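December 26, 2024

The day after a holiday is a bad day to own a dog who has learned what a ham is. Luren got up at five, went straight to the kitchen, and stood where the ham had been with the look of someone reading a will.

Our February resolution (we make them late, when we're less hopeful) was a cat. Mélanie Fehr wants one. I said we should ask the dog first, so today we took Luren over to meet Meng, Sizwe Le Roux's elderly tabby, who weighs 11 pounds and has never lost an argument.

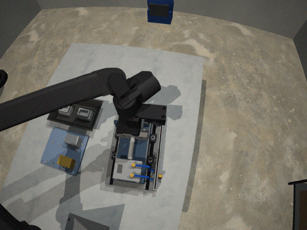
We did it the way the shelter sheet says: door shut, towels swapped, let them smell each other, don't hover. We hovered. Luren put his nose to the gap under the door and breathed like a vacuum cleaner for ten minutes. Meng ate lunch on the other side. When Sizwe finally put the baby gate up, she strolled over, sat down just out of reach, and washed one leg for so long that Luren had to lie down.

He is 56 pounds and was asleep before she finished. Mélanie is calling this a success. I think he was bored, but I've seen marriages start on less.

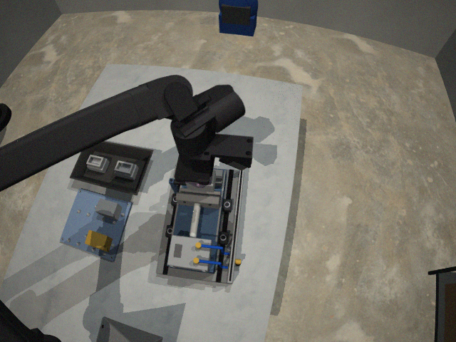 Black arm over the long fixture, gray base plate showing.

Drove home the slow way past Nomidby. Luren threw up something pink on the back seat, so he did find the ham. Still have to call the vet about his nails, and Mélanie has already picked a name for the cat. I don't like it.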